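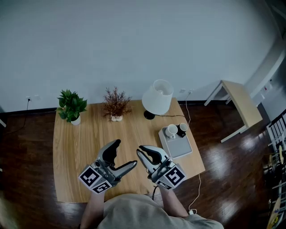
Noltberg Handheld Collection Team — Practice Board

Topic: marker blocks and cables before you start

flisten_kay
Proposed rule for the handheld gripper sheet: both marker blocks stay uncovered, and cables hang clear of the fingers. On the table shot the patterns read fine on both grippers and the thin cable hangs down by the right arm. I'd like that to be the standard start pose.

oakrow43
Agree on the markers. Disagree on the pose. People freeze up trying to copy it and the first 4 seconds are useless.

Mitra Mahmoudi
We can trim 4 seconds. We can't fix a covered marker. I threw out 60 takes of 200 on the Gaete job for sleeves over the block.

tblsaw
What about cords on the table? The lamp cord runs right across the top toward the edge. Medeo's sheet says no loose cords within reach.

oakrow43
That's their sheet. Homes have lamps with cords. Leave it.

tblsaw
Leave it in, sure, but route it behind the work area. Same for the white one down the side to the floor — trip hazard.

flisten_kay
Floor cord goes in the rule. Lamp cord stays optional until December. Draft 2 is up, comments in this thread please.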